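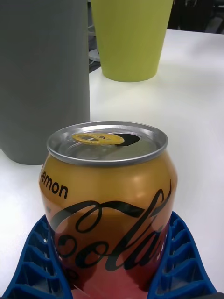

Figure 2. Wrist camera view during the opened-can task. The can is held between the two compliant fingers; the tab and drinking opening are visible on the lid.

5.3 Grip loss and crushing with opened cans

The largest group of failures in the Tomar trials came from a single object class. Unopened cans were handled without incident by both the baseline controller and ours. Opened cans were not. Of the 639 grasps attempted on opened cans, 40 ended in a fault, which we define as a visible dent in the side wall, liquid leaving the opening, or a drop of more than a few millimeters relative to the fingers. Faults in the other object classes were too few to analyze separately and are listed in the appendix.

The cause is mechanical. A sealed can is stiffened by internal pressure, and the side wall will carry the full closing force of the gripper without yielding. Once the tab has been pulled that support is gone, and the wall can buckle under a load well inside the range our controller treats as safe. The force limit had been tuned on sealed cans at Marnitz and was carried over unchanged when the cell was moved. We regard this as an error in our procedure. The limit should have been checked again for each state of the object as well as for each object.

The ribbed fingers made the fault harder to detect. Fingers of this type bend around a load and spread the contact over a long strip of the surface, an advantage with irregular items. With a thin-walled can, the wall and the finger deform together. Motor current rises smoothly through the whole event, and the sharp change that marks a dent with rigid jaws is absent. In most of the logged dents, the current trace could not be told apart from that of a good grasp until the lift had begun.

Grasp height also mattered. The planner prefers a low grasp because it leaves the lid clear for the wrist camera, as in Figure 2, where the fingers press on the reddish lower body and the lid is in full view. A low grasp places the contact below the center of mass of a can that is still nearly full. When the wrist then rotates, the can tips between the fingers before the controller reports any slip. Spills occurred only in grasps of this kind. Raising the contact to mid-height removed the tipping but brought the fingertips closer to the rim, and in a small number of attempts a fingertip touched the tab.

A further contribution came from perception. The state classifier, trained by Bhardwaj on the Ulthorpe image set, decides between sealed and opened from the appearance of the lid. Glare on the metal was the main source of error. Under bright, even lighting the rim returns a strong band of light, and a dark opening seen at a shallow angle may be read as shadow. In the Tomar trials the classifier output was recorded but not passed to the force controller, so even a correct label had no effect on the grip.

One event was treated as a safety matter. During a run on 4 December 2018, liquid from a tipped can reached the connector at the base of the wrist. The arm stopped on a communication timeout and held its position, as designed, but the gripper stayed energized for around 2 seconds after the stop. Carnegie, who was operating the cell, cut power by hand. The delay was traced to the gripper supply, which in the Tanance cell is wired separately from the arm and was not included in the protective stop circuit. It has since been included, and the connector has been fitted with a sealed boot.

Two changes were then made to the controller. The classifier label now selects the force limit, with the lower limit applied whenever the label is uncertain. The closing motion was also split into an approach phase and a hold phase - the second limited by finger travel instead of by current. Results with these changes are given in Section 5.4. They should be read with some caution, as the fill level of the cans was not controlled in either set of trials.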